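The Gripper That Wouldn't Let Go

The best fault I have come across all year made no noise at all. No smoke, no alarm, no sparks. A pair of rubber finger pads closed on a cardboard tube in the workshop at Brokura, and when the operator released the trigger they stayed exactly where they were.

Brokura builds hand-held grippers, the kind a person carries around a room and uses to pick things up while the tool records how it was done. Those recordings then go to teach a robot arm the same job. It's lovely work to watch, and I could have stood there all day! The tools go out to teams who use them for hours at a stretch, and a jaw that won't open is more than a nuisance when there are people's fingers nearby.

Jagadeesh Pinto was holding the tool that morning. He pulled the trigger again, felt it move freely under his finger, and looked down to see the pads still shut. "My first thought was that I'd broken it," he told me. "My second was that I very much wanted to do it again."

He did, of course, and it behaved perfectly. It went on behaving for 400 more cycles on the bench, which is the sort of thing that makes engineers go grey. Then it stuck at cycle 37 of the next run, and suddenly everyone in the building wanted a look.

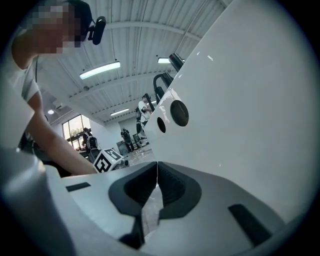
The first suspect was the return spring, a small steel part from a supplier called Tokarz. Balakrishnan Venkataraman, who leads the mechanical side, had a bag of them tested and they all came back fine. Then they blamed the trigger cable. Then, for one glum afternoon, they blamed the trigger itself (a brand new design, and one he was rather proud of).

What cracked it was heat. The stuck closings came late in long sessions, so Venkataraman ran one tool hard from breakfast until four in the afternoon and then took it apart on the spot, while it was still warm. The plastic slider that carries the left finger had swollen just enough to bind against its guide. Leave it alone for half an hour and it shrank back, innocent as you like, and every inspection after that found nothing wrong.

I love this. A part that fixes itself before you can catch it at it!

The cure is wonderfully plain. The guide has been opened up a little, the slider is now made from a stiffer plastic that the team calls Zallar, and there's a release tab on the side that frees both fingers by hand, whatever the trigger is doing. Pinto insisted on the tab. He had me try it with my eyes shut and a thick glove on, and I found it first time.

The old test stopped after 400 cycles from cold. The new one runs to 800 with no rest in the middle, and 34 tools had passed it by the time I visited in November. One had failed, because of a loose screw, and it was sitting on Venkataraman's desk with a yellow label tied round it.

Users have been asked to send back any tool with the older slider, and to stop work straight away if the fingers are slow to open, even once. Pinto would like to hear about those slow ones too, with a note of how long the tool had been running. He already has a notebook for them, and he's on the second page.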